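18/11/2019

## How I ended up doing this

My project is a set of short audio stories on how students from far away picked Timaneck College. I got the idea in September, in the dinner line at Howlader Hall, when a girl behind me said her hometown was 3349 miles from campus and she had chosen us off a poster. A poster! I grew up close enough to hear the football games from my porch, so I wanted to know more.

## What I did

I put up a sign-up sheet and got 26 students, way more than I had planned for. Each one got the same opening question ("who did you tell first?") and after that I just let them talk. Then I cut every talk down to a script of 400 words or less, which hurt. One guy from Dromach talked for over an hour, mostly about his uncle's bus, and I kept all of the bus.
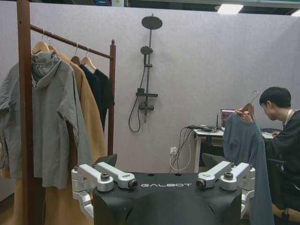 The questions about the first week got the best answers by far. People remembered what they ate and what they forgot to pack – chargers, mostly, and one rice cooker. They also remembered the first thing they bought for their rooms. A wooden clothing rack came up more than once, and I picture it like the one on the left, with that dark reddish-brown finish. Several people found their stuff on Tradeo, the campus swap board, and one of them met her roommate that way.

## What went wrong

I recorded the first two talks next to a vending machine and had to redo both. I also wrote way too many questions about classes. My advisor had warned me about that, so fair enough.

The editing took six weekends. I had put down two in my proposal, so the last stories went in with rougher sound than I'd like (sorry, headphone people).

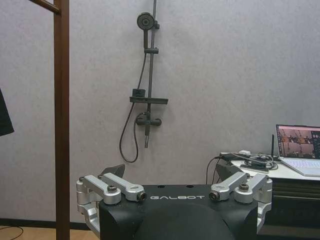
*Fig. 2. White GALBOT lettering on the black housing, silver linkage at left.*

## What I'd do next

I want to go back to the same students in their senior year and ask the opening question again. I'd also like to talk to the parents – a few of them already wrote to me after hearing the stories, and one sent a recipe.

Scripts are in Appendix A, the sign-up sheet is in Appendix B.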